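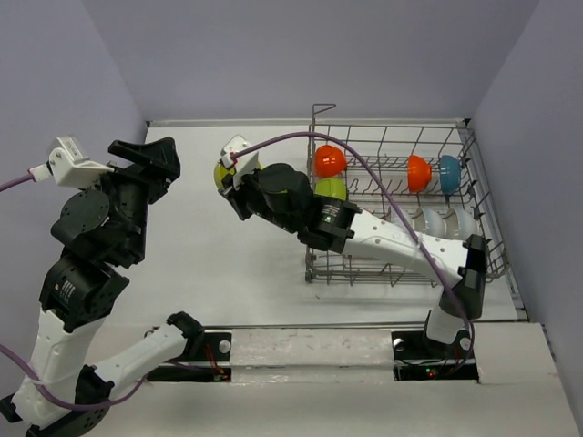
# Bristix wire dish rack, gray

Bought in April to replace a plastic rack that had cracked along the base. It has been in daily use in a two-person kitchen since then, with one longer stretch on loan to Felista Masanja, who cooks for a larger household and washes everything by hand. Her notes are included where they differ from mine.

## Construction

The rack is a one-piece welded wire frame with a gray finish. There are no hinges or removable sections, and no assembly. The welds on my unit are clean on the upper rim and less clean underneath, where two of them had small burrs. I took those off with 1000 grit paper in a couple of minutes. Felista did not notice them at all, but she wears gloves.

The frame does not flex in any way that matters when carried by the short ends. Loaded with stoneware plates it sits level on a flat counter. On a tiled surface with raised grout it rocks slightly, and a folded cloth under one corner cures that.

No drip tray is supplied. Bristix sells one separately. I have not tried it and use a shallow baking sheet, which does the same job.

## Plates

Dinner plates stand upright with enough lean that they do not walk forward when the next one goes in. Side plates are held less firmly. Thin-rimmed ones tend to tip into their neighbor, and loading them from the back forward helps.

Deep pasta plates take up two slots each. Anyone who eats mostly from this kind of dish should expect about half the capacity they would get with flat plates.

## Bowls

Bowls are the weak point, as they are with most wire racks at this price. A small cereal bowl set on edge will hold if it leans on a plate. With no plate behind it, the bowl rolls onto its rim and collects water in the foot ring. Lightweight plastic bowls are worse, and a knock to the counter is enough to shift them.

The workable method is to put plates in first, then bowls upside down over the remaining wires at a slight angle. Felista dries larger mixing bowls beside the rack on a towel and does not try to fit them.

## Cups and cutlery

Mugs go upside down along one end. Stemmed glasses are possible but I would not leave them there unattended -- the wires are spaced for crockery, and a narrow foot can drop between them.

There is no cutlery holder. I use a Zimgate steel cup, which hooks over the rim with a bent tab and has stayed put. Loose forks laid across the bottom wires fall through.

## Finish and cleaning

Water in Irville is hard, and scale shows on the lower wires after a week or so. A wipe with diluted vinegar removes it. There is one rust spot so far, the size of a pinhead, at one of the welds I sanded. I put that down to my own work, and it has not spread. The untouched welds are fine.

The rack does not fit in our dishwasher with the upper basket in place. Washing it in the sink is awkward but quick.

## Compared with the Biwott

The Biwott I borrowed from Emmanuel Mushi has rubber feet and a tighter plate section. It holds bowls better and scratches less. It also costs almost twice as much, and the feet came off when it was dragged. For plates alone I saw no difference between the two.

## Verdict

A sound, plain rack for flat plates and mugs. Poor for bowls, and incomplete without a tray and a cutlery cup, so add both to the price before comparing. I am keeping mine. Felista gave hers back and ordered the Biwott.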